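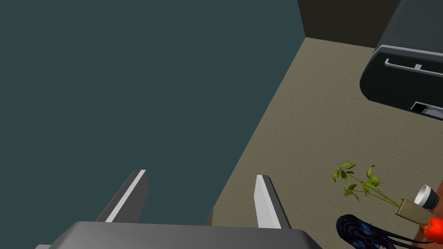 Render: open gripper, nothing between the fingers.

Calibrating the Coratell VCO to 1V/Octave

This procedure applies to the Coratell board, revision 2 and later. Revision 1 has no HF trim and tracks over a shorter range.

You need a multimeter with millivolt resolution, a tuner that reads in Hz, a small flat screwdriver and a stable voltage source. I use the Penrose reference, but any source with clean 1 V steps will do.

1. Power the module and leave it on for 45 minutes with the case closed.

2. Turn FINE to center and unplug everything from the FM input.

3. Send 0 V to the CV input. Set COARSE so the tuner reads 62 Hz.

4. Send 1 V. The target is 124 Hz. If the reading is high, turn the SCALE trimmer counterclockwise; if low, clockwise.

5. Go back to 0 V and reset COARSE to 62 Hz. The two controls interact, so expect to repeat steps 3 and 4 several times.

6. Send 4 V. The target is 992 Hz. If the pitch is flat here but correct at 1 V, turn the HF trimmer up slightly and recheck from step 3.

If SCALE reaches the end of its travel, measure R14. It should be 64.9k, 1%. Early kits from Beltevano had a 68k part in that position.

Do not calibrate through a passive multiple. The input impedance of the other modules pulls the CV down by a few millivolts. Sorin Popescu's buffer works fine in between.

Tarun Bhardwaj
February 26, 2019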